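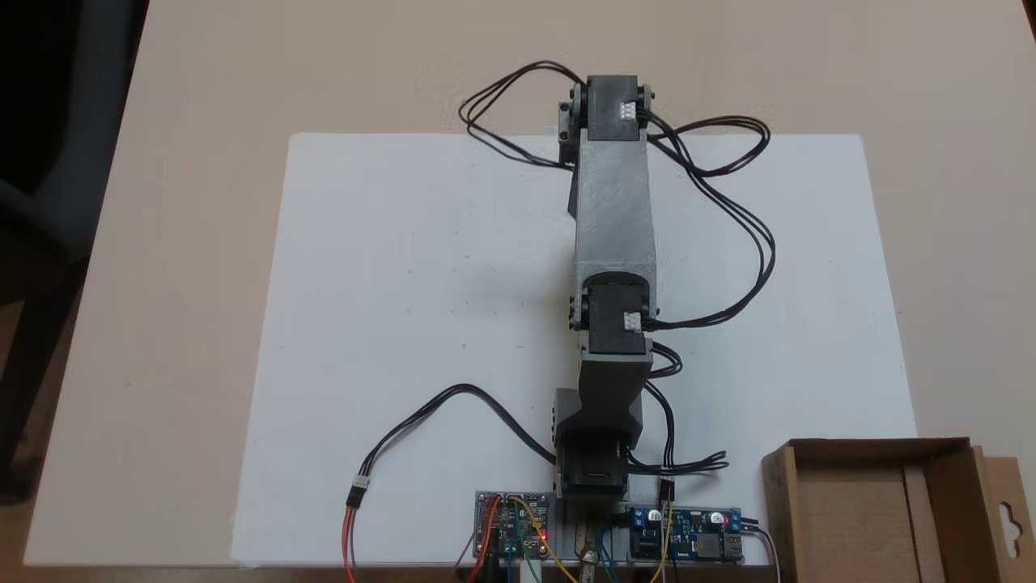
The table with its white board, and a piece of the dark chair on the left.

09/02/2018

I promised to write about the table, and I am slow with promises, so I start now before the evening is gone.

When I moved to this apartment I had only the small round table from my aunt. It was good for coffee and for one plate. For anything larger I worked on the floor, and after one winter of this my knees were not my friends. My neighbor Ermelinda Bragança told me to go to Gittins, the used furniture store behind the bus station, and to go in the morning because the good pieces leave before lunch.

I had already seen a table I liked in the new catalog of Nelemen. It cost 449 dollars without delivery, and the delivery was a separate page with many small letters. At Gittins I found mine for 100 dollars. It is a light beige, a color I would not have chosen from a catalog. I wanted something dark. But the room has only one window, on the north side, and a dark top would make it feel like a cellar. Ermelinda said this to me in the store, quite loudly, and the seller agreed with her, and so I was two against one.

To bring it home was a separate adventure. Aníbal Peixoto lent me his van and also himself. We carried the table up the stairs with the legs first, then we carried it down again, and then up with the top first. I don't know why the second way was better. The wall on the second floor has a mark from us and I have offered to paint it.

For the first weeks I was afraid of my own table. A light surface shows everything. I put newspapers on it and the ink came off on my sleeves. Then I tried an old tablecloth, but it moved each time I leaned on it, and small screws went into the folds and I found them again with my elbow. Ermelinda proposed glass. I asked for the price of glass at Brokon and thanked them politely.

What I use now is a big white foam board from Pretik, the stationery store. It was with the things for school presentations. It stays in its place, it weighs nothing, and when I need the whole table for dinner I lift it with one hand and put it behind the door. On white I can find what I drop, and this is for me the main thing. I lose small parts all the time, and on the beige I lost them less than on the carpet, but still I lost them.

It does not cover the table completely. There is a border of beige left, and at first I wanted to buy a second piece and tape it to the first. I am glad I didn't. The border is where I put my cup.

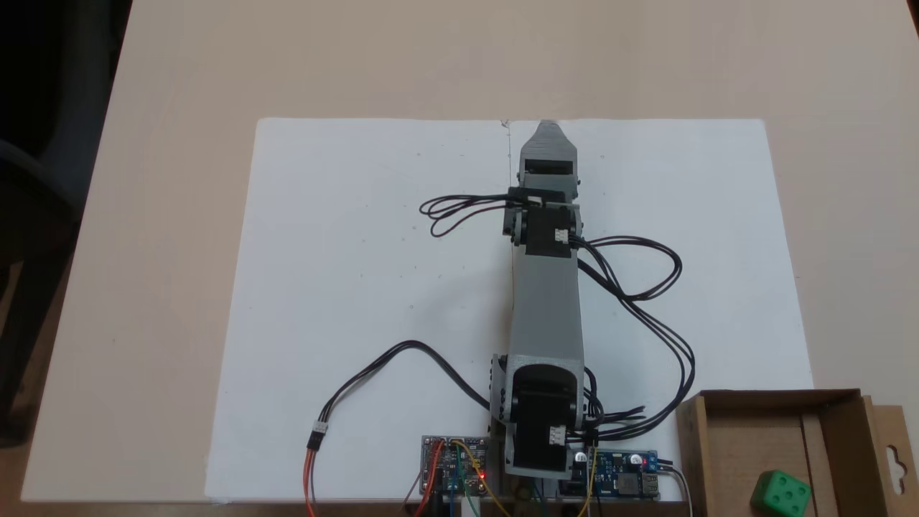
The faint line at the top of the board, and the small dots I never manage to erase.

You will notice that the board is not new anymore. The gray line that comes down from the upper edge is from the day I pushed it behind the door too quickly and it bent against the handle. I pressed it under my dictionaries for a week. It became flatter, but it did not go away. The dots I think are from the pencil, because I have the habit of tapping with it when I read. I have tried a white eraser, which helps a little, and a damp cloth, which I don't recommend on the paper surface. It becomes rough like a cat's tongue.

The board has two sides, so in April I will perhaps turn it over and have a clean one again. Aníbal says I should simply buy another, they are cheap. He is correct, but I have still one good side.

About the chair I will write another time. It is the dark one on the left, and in my opinion it is too big for the room. I bought it before the table and it was comfortable in the store. Now when I want to open the closet I must first push it to the corner of the table, and there it stays until somebody needs to sit. Ermelinda has an eye on it for her sewing room. We are discussing a trade with a narrower one, which has one arm a bit loose, but I have glue.

If someone reading this knows a good way to clean foam board without wetting it, please write in the comments. I have read a suggestion to use white bread. I would like to hear first from a person who has done it.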